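**Vilura Home Library Program: progress report to the Nkosi Fund**
March 21, 2024
Prepared by Ida Kleinschmidt

We've had a wonderful winter, and I'm happy to have so much to tell you. When I last wrote, in December, we had the van, the shelving and a long list of families waiting for their first box. Since then we have lent out 978 books, nearly all of them to households more than 25 miles from a public library. Our target for the whole year is 1,000, so I'd like to talk with you soon about raising it!

The Balta route is the busy one. Families there pick up at the grange hall every other week, and several have started passing books along between visits, with a slip tucked inside so we can keep track. Picture books go first, then anything with horses or dragons in it, then cookbooks (which surprised me, though I'm told the bread book has already been around the whole valley). We're short on chapter books for readers who have just moved past the early ones, and most of the remaining book budget will go there.
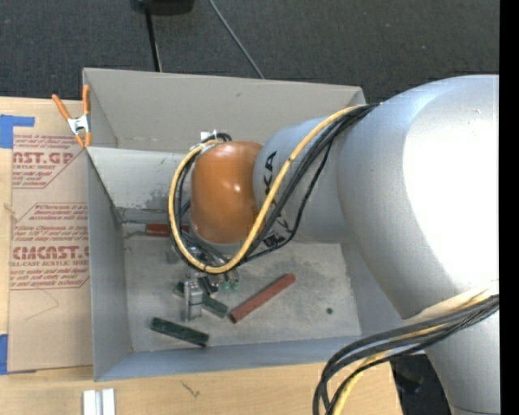
Sorting and storage have taken more of my time this quarter than I planned. We began with cardboard boxes, and they gave out at the corners by the second month of loading and unloading. I want to move to open gray bins on a light wooden table, the same arrangement as in the photo, so that a returned book can be dropped in from any side and checked at standing height. The old system had us kneeling on the garage floor with a flashlight. I have a quote for the bins and it fits within the supplies line, with a little left over for labels.

The Urex route has been slower. The road was closed for part of the winter and we missed 2 scheduled runs, both of which we've made up. Turnout was lower on the replacement dates, and a few parents told me they hadn't heard about the change. We now send a text message the evening before each stop, and we post a card at the feed store for people who don't use their phones much. The last visit was our best one there yet – kids were reading on the van steps before we'd even put the ramp down.

**Spending.** We are on budget overall. Fuel came in higher than expected because of the detours on the Urex road, and book repair came in lower. I'd like your approval to move the unused repair money into fuel through the end of the grant year. The van needs new rear tires before summer, which we had planned for.

**Losses and damage.** Very low so far. One atlas met a puppy, and one box of board books got wet at the grange hall. The family with the puppy has offered to pay for the atlas and I've said a used copy would be fine.

**Next quarter**
- Add a Saturday stop in Balta, near the ball field
- Buy chapter books, with a short wish list from each route
- Set up the new sorting table and bins
- Try a read-aloud hour at Urex once the evenings are lighter

You asked last time whether the families would like to meet someone from the fund. Yes, very much! Any Balta run would work, and you'd be welcome to ride along in the van – bring a warm coat, the heater is still moody. I'll send the full expense sheet separately, together with the tire estimate.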